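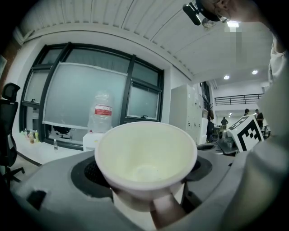

Three weeks of walking to work

I have become a person who walks to work, and I can't stop talking about it, so you're getting a blog post. My coworkers have heard plenty already.

The short version: our office moved in February, from the business park out past the highway to a second-floor place near the old Fliltthorpe mill. I looked at the map that first weekend and realized the new building is 46 minutes from my front door on foot. That's long, I know. The bus takes 20 if it shows up. But I'd been saying for years that I would walk if I only lived closer, and there went my excuse.

The first morning was terrible. I wore the wrong socks and carried a laptop bag with one strap, the kind that slides off your shoulder every eight steps, and I showed up sweaty and cross. The second morning I wore a backpack and real shoes and it was wonderful. That was the whole fix! A backpack!

My route

I go down Mersha Street first, past the laundromat and the two bakeries that face each other (I'm loyal to the left one, the rye there is incredible), then cut through the park by the tennis courts. The path along the creek is my favorite stretch. It's muddy at the low end and there's a plank across the worst of it, and so far this month I've seen a heron on it twice. The same heron, I've decided. It stands there looking like it's waiting for a bus, and it does not care about me one bit.

After the creek there's a hill. I used to stop halfway and pretend to check my phone. Now I go straight up, though I'm not saying anything out loud to anyone while I do it.

Then it's four blocks of houses, and this is the part I didn't expect to love so much. You learn people's yards. Somebody has a lemon tree in a pot that gets wheeled in and out depending on the forecast, so I use it as my weather report. There's a blue house with a piano right up against the front window, and on Thursdays someone is practicing the same eight bars, getting a little further each week. I slow down for that house.

Things I've changed my mind about

Headphones. I loaded up a whole series of history podcasts before I started and I've listened to one and a half. I like hearing the creek, and I like hearing the piano more.

Rain. I was sure I'd take the bus on wet days. Then Hiwot Mamo, who has walked everywhere since I've known her, told me to buy rain pants and quit whining. They make a loud swishing noise and I look like a tent. I love them. Wet mornings are some of the best ones, everything smells like dirt and cedar and the park is empty.

Breakfast. I used to eat at my desk. Now I eat half before I leave and half on the bench at the top of the hill, usually a boiled egg and a piece of that rye, and I'd put it up against any brunch in town.

Counting steps. I tried it for a week. My phone says it's about 3,000 to the park gate, and after that I kept pulling it out of my pocket to check and missing things, so I turned it off.

What's hard

Getting up. I won't lie, the alarm is earlier and I've never been a morning person. I lay out my clothes the night before, like I'm seven. Evenings are harder still, with the hill at my back but tired legs under me, and I've taken the bus home maybe one day in three. I don't feel bad about that at all. The walk in is the one I want.

The crossing at Jondance Road is also awful. The light gives you just enough time to reach the middle and have regrets. I've written to the city about it, and if you cross there too, please write in!

Coming up

Diệp Bùi wants to try it with me once the mornings get lighter. She lives on the other side of the creek, so we'd meet at the plank and do the hill together, which means I'll have to learn to talk on it. In May I'm hoping to try the long way around, by the reservoir. It adds a good half hour and there are supposed to be wild irises along the fence.

If you've got a walk to work, or used to have one, tell me what's on it. I want to hear about the yards and the dogs and the bad crossings, all of it. And if you live in the blue house: the bit after the key change is sounding so good.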